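August 9, 2019

Slept badly because of the heat, then slept far too well, and so it was gone ten before I had the kettle on. I had promised myself that this would be the day I dealt with the big table, and I am pleased to write that I have dealt with perhaps half of it.

It is such a lovely thing, that marble, when one can get a look at it. When we first came to Grekgate I thought it was much too grand for us, all cream and white with the pinky-red veins wandering about in it, and I remember saying it belonged in a bank. Now I wouldn't part with it for anything. I gave it a good going over with a soft cloth and warm water (no vinegar, never vinegar, as Mother found out on her hall shelf) and followed the long red vein down with my finger the way the children used to, calling it the river.

The parcel from Hokell came on Tuesday's van, or whichever van it was, and I finally got the box flattened. Three lampshades, two of them the right colour. The third will have to go back, which means ringing them, which means the music. I had meant to take the cardboard straight down to the bins but then Torbjørn Amundsen telephoned about the September weekend and we talked for almost 3 hours, if you can believe it, mostly about whether his sister is bringing the dog. He has been quoted 4,000 kroner for the repair to his boat and is very low about it. I told him to try the yard at Flonen before he says yes to anybody. He was kind enough to ask after my knee, and I'm afraid I told him.

After that I ate a cheese sandwich standing up and moved on to the little things. I had every intention of finding a proper shelf for the boy doll in his red shirt and yellow shorts, but he does look so cheerful at the far end by the sofa, with those great round eyes, that I let him stay. The little black stand can stay too until I've asked whose it is. The red and gold figure I should like to have in the window eventually, where the afternoon light would catch the gold.

Must remember: library book (the Aebischer, two weeks over), stamps, something for supper tomorrow that doesn't need the oven. Water the beans before bed.
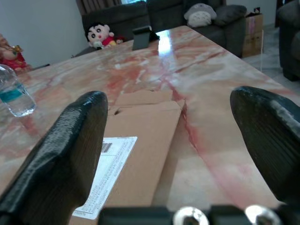
The big table, with the Hokell box still to go down.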